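### 3.2 Packing of mixed small goods in paper bags

The second part of the study looked at how people fill a paper bag when the items are small, light and of different kinds. Earlier work on bagging has mostly dealt with groceries, where weight and crushing decide the order. Toys and household oddments are different. Few of them can be damaged by the others, so the packer is free to choose, and the choices tell us more about habit.

Packing sessions were held at two donation shops, one in Gristport and one in Ovville, during November. Both shops hand out goods in plain brown paper bags and had done so for several years before we arrived. Staff and regular helpers were asked to pack as they normally would. No order was suggested and no time limit was set. Prys Lougher ran the sessions in Gristport and Ileana Sârbu ran those in Ovville. In all, 27 packers filled 431 bags, and 1,391 items were logged by type (soft toy, ball, hard object, flat object, other).

Each item was given a layer code when the bag was unpacked: floor, middle or top. An item was coded as floor if any part of it touched the base of the bag. This rule caused some trouble with long or soft things, which often touched the base and also leaned well up the side. Nelu Dinu and Gerardo Castillo coded the bags separately and met to settle the cases where they differed. Most of those cases involved soft toys with long limbs or ears.

Two patterns were common at both shops. First, packers did not stack small items unless they had to. They laid them side by side across the floor of the bag until the floor was mostly covered, and only then began a second layer. Second, soft toys were usually put near the middle, on their backs or sides, and the harder things ended up along the walls. When asked, several packers said they had not planned this. One in Ovville said she put the toy in first "so it has a place," and then filled in what was left.

The wall positions matter for how the bag behaves afterward. Kraft paper that has been opened wide and handled a few times loses its square shape, and the sides fold inward in ways that are hard to predict. A fold near the base can cover a flat item completely. Flat and dark items were the ones most often missed at unpacking - 11 were found only when the bag was turned over. Balls gave the opposite problem. They were easy to see but rolled to a new place when the bag was lifted, so we recorded their position before moving anything.

Figure 4 gives a bag with soft and hard items together, seen from directly above with the mouth open.
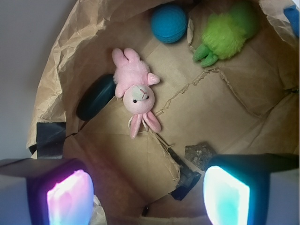

**Figure 4.** Open paper bag with mixed contents. The pink plush bunny lies on its back near the center, with a dark teal oblong object partly under its shoulder. A black, flat object is partly hidden by folds of paper.

Overlap between neighbors was recorded as a simple yes or no. We had first tried a five-step scale, but the coders could not use it the same way for shaggy or fuzzy toys, where the edge of the item is hard to place. The yes or no version was quicker and gave fewer disputes. It does lose some detail: a ball resting lightly against a plush foot and a stone pushed well under an arm both count as overlap.

Bag condition was noted as well. Creases were present in nearly every bag by the time it was filled and were not scored. Torn seams were scored as present or absent, with no attempt to measure them. Petrică Ursu checked the scores against the session notes and corrected the entries where a bag had been listed twice under different packers. The Ovville bags came from a different supplier, Bech, and were slightly narrower at the base, so results for the two shops are reported separately in Section 4.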